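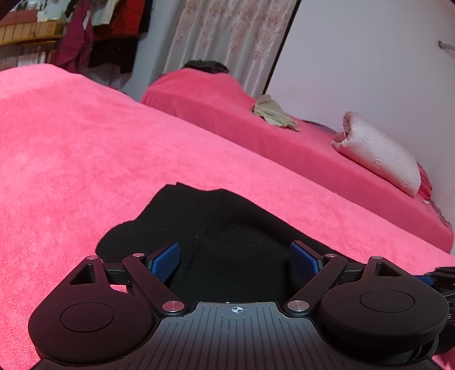

Starnholm Guest Rooms: Frequently Asked Questions

What time is check-in?

Check-in runs from 3 p.m. to 9 p.m. If you will be later than that, call the desk before 6 and we will give you a door code. Check-out is at 11 a.m.

Are sheets and towels included?

Yes. Each bed is made up before you arrive, and there are two towels per guest in the bathroom. Extra blankets are at the desk, free of charge. For stays of more than four nights we change the bedding once, usually on the third day.

Can I do laundry?

There is a washer and dryer on the ground floor of the Kiltska building, open to all guests until 10 p.m. Bring your own soap. Please do not hang clothes on the heaters. 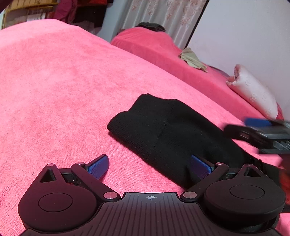 Irons can be borrowed overnight. Ask for Mirsad Dimitrov or whoever is at the desk.

Do you allow pets?

Dogs under 30 pounds are allowed in the Thibodeaux rooms only. The fee is $12 a night. No cats.

I left something behind. What now?

Email us with your room number and dates. We keep found items for 61 days, then donate them. Guests pay the postage. Chargers and single socks are not mailed.

Is there parking?

Street parking on Moker Street is free after 6 p.m. The lot behind the building is closed from October until the snow is gone.

Can I cancel?

Yes, up to two days before arrival, for a full refund. After that we charge one night.

Last updated 5 May 2021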